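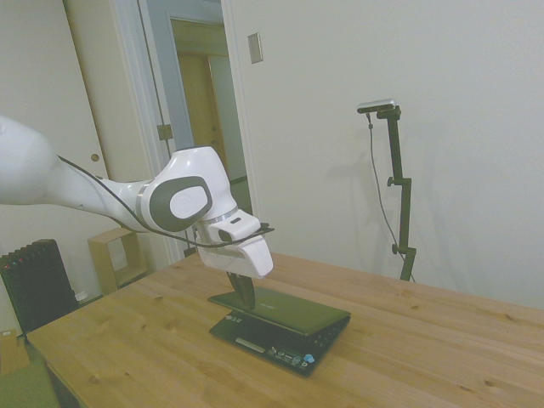 *The Manholm top with a small black laptop on it.*

1 February 2024

I've wanted a proper solid wood table to work at for ages, and I've been putting it off for just as long, as most of them cost more than my car is worth. So when Prarnora had the Manholm down to £100 last July (top only, legs extra) I more or less threw my card at the screen. I've had it long enough now to have opinions, and a few people asked for them after I moaned about the delivery, so I've written it all down.

First, what you get. It's a slab of wood made up of strips glued together, 800 mm deep, wrapped in cardboard and far too much tape. No legs, no screws, no oil. There is a leaflet, which mostly tells you to leave the thing lying flat indoors for a few days before you do anything to it. I did that, with much sighing, on the spare room floor, where I stubbed my toe on it every single morning.

The delivery, then. I'm in Binstead and they do deliver here, but the first slot came and went without a word, and the second driver wanted to leave it against the hedge. In the rain! I got him to bring it as far as the hall. It's heavy, so have a second pair of hands ready if you've got stairs. I had stairs and no second pair of hands, and the paint on the landing shows it.

Now the nice bit. It's a lovely thing to look at. The colour is a warm honey sort of tan with a bit of orange running through it, and the strips don't all match, which I know puts some people off. I like it. If you want one even colour from end to end, buy something with a printed surface and save yourself the oiling. 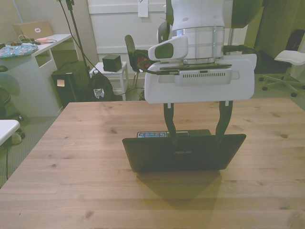 *Laptop on the tabletop, lid partly open.*

Mine lives with a laptop on it most of the day, plus a lamp, a mug and whatever post I'm ignoring. The depth is the thing I'd pay for again. My old desk was so shallow that the screen was practically on my nose, and if I wanted to write anything by hand I had to balance the pad on my knee. With this one I can shove the laptop to the back and still have a good big patch to spread papers over. I've even cut out a dress pattern on it, although I wouldn't let scissors anywhere near the surface without a mat underneath.

It's quiet too, if that makes sense? My last one was hollow and every bit of typing came back like someone drumming on a biscuit tin. The Manholm just sits there and soaks it up.

Oiling. The wood comes bare, so you've got to put something on it before the first cup of tea goes down. Prarnora sell their own oil but the reviews were grim, so I bought a tin of Delić hard wax oil, which goes on with an old cotton rag and smells a bit like a cricket bat. I did thin coats, let each one go off overnight and gave it a light rub with fine paper in between. Do the underside as well! I nearly didn't bother, then read a long and slightly frightening forum thread about tops curling up at the corners, and did it that same evening.

Mine did come with a slight bow in it, and I measured a gap of 5 mm in the middle when I laid a long level across. It flattened out once it was screwed to the frame. Use slotted brackets so the wood can move a bit with the seasons.

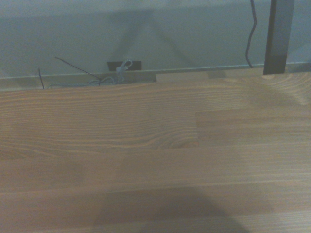 *The grain up close, with a small swirl near one of the joints.*

The swirly bits are my favourite part. You can follow the joins where one piece ends and a paler one starts, and I catch myself doing just that when I'm on a dull call.

Grumbles, then. The edges are sharp as they come, sharp enough to leave a line across your forearms after an hour, so I went round with a sanding block and took them off. You'd think they might do that at the factory. I've also got a ring from a hot mug, entirely my own fault, which has faded since I rubbed more oil into it but hasn't gone. And there was a little dab of dried glue on the underside that needed scraping off, though you'd never see it.

Customer service were pleasant when I rang about the missed delivery, took an age to pick up, and did refund the carriage in the end.

Would I buy it again? At the sale price, yes, like a shot. At full price I'd have a look round the local timber yards first. Four out of 5 from me, and it would have been the full 5 with softer edges and a driver who knocked.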